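Table Clearing After a Crayfish Meal - README

Version 2, updated in June
Maintained by the Kavard group, Nultisholm

What is in this folder

This folder is about one small household job: the clearing of a desk where crayfish shells are left over. Shells and crayfish pieces lie on a soft mat, a bowl is near, and the job is to bring the red things from the mat into the bowl and leave the desk so that somebody can work at it again. It sounds simple. We chose it because it is the kind of mess people complain about when they eat at the same desk where they write.

The set has 179 recordings in 7 folders. Each folder is one session. A session begins with a desk that is already messy, and the person in charge of the session decides when it is finished.

Folder names

session_01 to session_07 - the recordings
notes - one text file per session, written the same evening
lists - the names of objects as we use them in the labels
extra - still pictures and the floor plan of the room

Please do not rename the folders. The lists refer to them by name, and we had already one partner who changed the names and then could not find the labels.

The objects

Our words for the objects are short and we try to keep them the same everywhere.

shells - everything red or orange that has the form of a crayfish or a part of it. Tail, claw, broken piece, all get the same label. In version 1 we had separate labels for tail and claw, but two people labeling the same recording often did not agree, so we put them together.

bowl - the white bowl. It stays low, under the height of the desk top, at the front. Pieces are moved over the edge of the desk and down into it.

mat - the dark gray desk mat. It is the surface that has to be clear at the end. Pieces that lie on the bare wood count as well, but there are not so many.

bag - the red and white paper bag standing on the right. It is not a target. If something falls into the bag, the recording is kept and gets the note "wrong place".

soft item - the brownish red thing that lies with the shells or close to them. It is the most difficult label in the set. Its shape is different from one moment to the next, and its color is near to the color of the shells. Do not count it as a shell. It does not belong in the bowl.

background - lamp, tissue box and other things at the back of the desk. They have no label.

What counts as clean

A recording is marked "clean" when no shell is left on the mat or on the wood. Very small crumbs are ignored. If up to 2 pieces are left, we mark it "nearly". All other cases are "not clean". We know this is a rough scale. A shell which hangs over the front edge of the desk is still on the desk, and please treat it so, even when most of it is in the air. This rule was discussed for a long time on a Friday and we do not want to open it again.

Pieces that fall on the floor are not in the bowl and not on the desk. They get the label "floor" and the recording can not be "clean".

Things to know before you use the set

The amount in the bowl is not a good measure of progress. The bowl was sometimes not emptied between two recordings, so look at the mat first.

Session_04 has 9 recordings where the notes are missing. The labels are there, only the free text is lost.

The smell of the room, the stickiness of the mat and such things are of course not recorded. We write this because the Gikus kitchen study, with which we share the object names, has a column for it. In our tables this column is empty.

The color names come from people and not from measurement. "Red" and "orange" were used freely, and the same shell can be called by both.

Permission and use

You can use the set for teaching and for research. If you publish with it, please write "Kavard table clearing, version 2". For commercial use write to us first - we answer normally within one week.

Stills 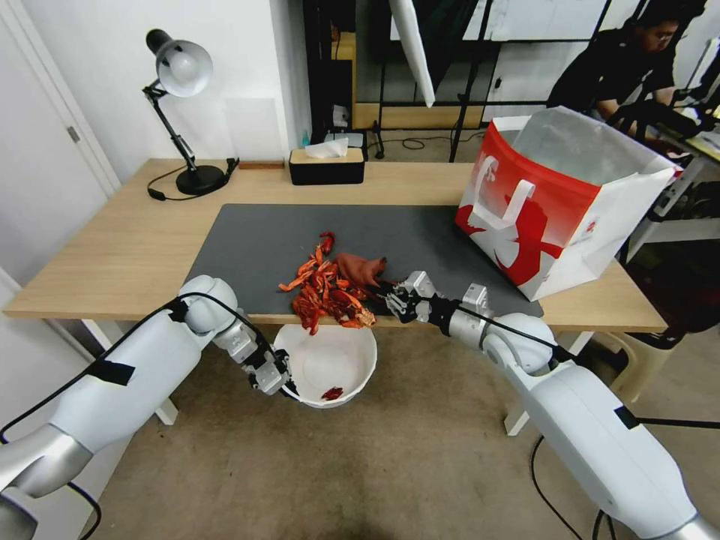 Bowl at the front, bag on the right; shells on the desk in one still, mostly in the bowl in the other.
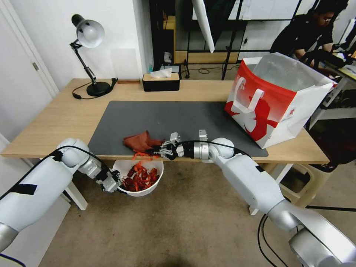

Remarks received

Dreßler wrote that the rule for the front edge is too strict, and that in a normal home a piece half over the edge would be pushed down with one finger and forgotten. The same letter asks for a separate label for claws, at least in the sessions with big pieces, "because a claw rolls and a tail does not". We will not change it in version 2. The request is saved in notes, and whoever wants to label the claws again is welcome to send us the file.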